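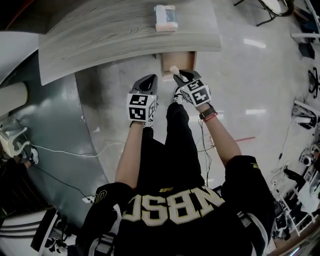

The drawer of the long table, open, with one small item at its front edge.

Schedule of Contents

The Peltik Residence closed its upper floor in November, and the task of recording what remained fell to Ivars Kuusk, Acting Registrar. His instructions were set out in a letter of 12 paragraphs. Paragraph 7 provided that every drawer was to be opened, its contents entered in the schedule, and the drawer closed again before the next was attempted.

Mr Kuusk observed the paragraph faithfully until he reached the long table in the reading room. The plan of furniture did not record a drawer in it. He found one all the same, under the curved edge, and in it a small off-white object, rounded at one end.

He wrote: "Item, one. Purpose not established."

The schedule was returned the following morning by Roel Postma of the Lukoševičius Trust. Mr Postma noted that the Trust could not accept an entry without a purpose. He enclosed the list of approved purposes - domestic, clerical, devotional, medical - and asked that one be selected.

Mr Kuusk went back upstairs. He took the object to the window and considered it under each heading. It might have been the end of a handle. It might have been part of a game his grandmother had kept in a tin, of which he remembered the rules but not the name. He sat at the table until the light went and the grain of the top could no longer be made out.

In his reply he regretted that none of the approved purposes applied. He proposed that the item remain where it had been found, that the drawer be added to the plan, and that the key to the reading room be left in his keeping until the matter was settled.

Mr Postma's answer took two weeks to arrive. It granted the second request and made no mention of the others. Mr Kuusk filed it, put the key in his coat pocket and went up to draw in the drawer.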